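배달로봇 시뮬레이터 체험하고 온 날, 줄자부터 사고 싶어졌다

12월 오픈데이 후기입니다. 사진이 한 장뿐이라 글이 좀 길어요.
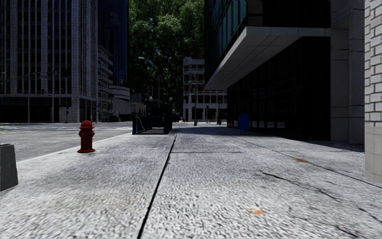

시뮬레이터 속 보도. 가운데에 지하철 입구처럼 생긴 계단이 있다.

보도 주행 로봇을 만드는 Bramska가 연구실을 열었다길래 오후 2시 타임으로 다녀왔다. 실물 로봇 한 대가 복도를 왔다 갔다 하는 정도겠지 했는데, 막상 제일 오래 붙어 있었던 건 시뮬레이터 자리였다. 이름은 Gumimell이라고 한다. 로봇을 거리에 내보내기 전에 이런 가상 거리에서 먼저 굴려 본다고.

그런데 보도가 생각보다 너무 보도 같다! 콘크리트에 금이 가 있고 주황색 얼룩까지 묻어 있다. 왼쪽엔 빨간 소화전, 건물 앞엔 파란 우체통. 나는 이런 걸 분위기 내려고 넣은 줄 알았는데, 안내해 주신 Nantana Saithong 님 말로는 얼룩이나 그림자 경계를 턱이나 구멍으로 착각하는 일이 초기에 정말 많았다고 한다. 건물 처마 밑으로 그늘이 넓게 지는 구간을 특히 좋아하신단다(로봇은 싫어하겠지만).

설명 듣고 나서 직접 해 볼 수 있었다. 출발점과 도착점을 찍고 속도 상한을 정해 주면 경로는 알아서 짠다. 나는 욕심내서 계단 난간 바로 옆으로 지나가게 찍었다가 로봇이 멈춰 버렸다. 옆자리 초등학생은 한 번에 통과. 두 번째에는 나도 여유를 두고 찍어서 무사히 도착했고, 점수가 92점 나왔다. 괜히 뿌듯해서 화면 앞에서 주먹을 쥐었다.

밤새 돌리면 한 코스를 2,000번씩 달린다고 한다. 시간대를 바꾸고 보행자를 바꾸고 같은 길을 또 달리고. 그 얘기를 듣고 나니 아까 복도에서 느릿느릿 비켜 주던 실물 로봇이 좀 달라 보였다. 저 친구도 어딘가에서 난간 앞에 수없이 멈춰 설겠구나 싶어서.

질문 시간에 눈 오는 날은 어떻게 하냐고 물었더니 눈은 아직 숙제라고 하셨다. 시원하게 모른다고 해 주셔서 오히려 더 궁금해졌다. 녹다 만 눈이 제일 어렵다고.

집에 오는 길에는 발밑만 보고 걸었다. 우리 동네 보도블록은 난이도가 꽤 높을 것 같다. 특히 세탁소 앞 들린 블록. 다음 오픈데이 때 눈길 버전이 나오면 또 신청할 생각이고, 그때는 복도 로봇 영상도 제대로 찍어 올게요.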